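Undach School of Surgical Skills
Handout 6: Needle and thread in a small space
Reading: course reader, pages up to 149. Bring your own notes from Handout 5.

1. Thread length

Cut the suture before it goes in. For a single interrupted stitch most beginners take too much, and the extra length ends up lying across the field in loops that have to be cleared before every pass. For a running closure you need more, and you have to keep track of where the slack is lying. A smooth curve of thread is easy to follow by eye. A crossed or doubled strand is harder, especially where the light is strong on pale tissue. 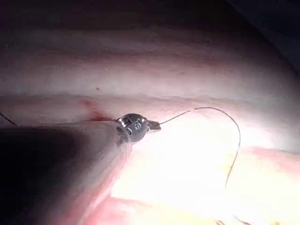
How long should the short tail be before the first throw?
Long enough to grasp easily and short enough that it pulls through the loop in one motion. In this course we use two to three centimeters.

If the tail slips back toward the tissue while you are wrapping, stop and pull it out again. Wrapping faster does not help.

2. Loading and presenting the needle

Grasp the needle between half and two thirds of the way back from the point. Too close to the point and you lose depth of bite. Too close to the thread end and the needle tends to turn in the jaws when it meets resistance. When passing from one side to the other, bring the point to the receiving jaws and have them open before it arrives. Keep the old grip until the new one is closed.
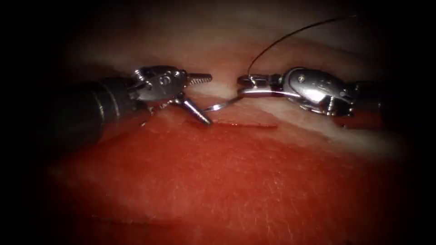
3. Taking the bite

Enter the tissue with the point at a right angle to the surface. Rotate through the curve of the needle and do not push in a straight line. Match the distance from the edge on both sides of the incision. Bring the point out far enough to be grasped behind the tip. Never grasp the tip itself.

After a knot is down, check the loose thread before loading for the next bite. Loops that stand up away from the tissue are where the needle gets caught.

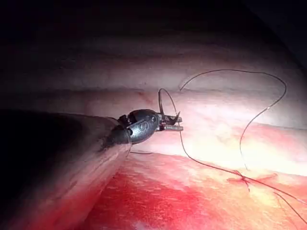
The same check applies when you set the needle down to tie. Park it where you can see it and say aloud where it is. The practice log (Utix sheet, both sides) has a column for this and it has to be filled in.

4. Tension

Pull the two ends in opposite directions and level with the tissue. Lifting upward while tightening puts the load on the bite. Hold the thread by a part you plan to cut off, as jaws can fray it.

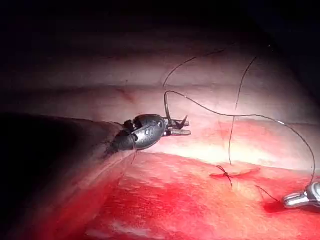
Edges should meet without turning white or bunching. If they bunch, the bites are too far apart or the pull is too hard. Cut the stitch out and place it again.

For next session: ten interrupted stitches and one running closure, logged. Cheetham group meets in the upstairs lab, Firgate group downstairs.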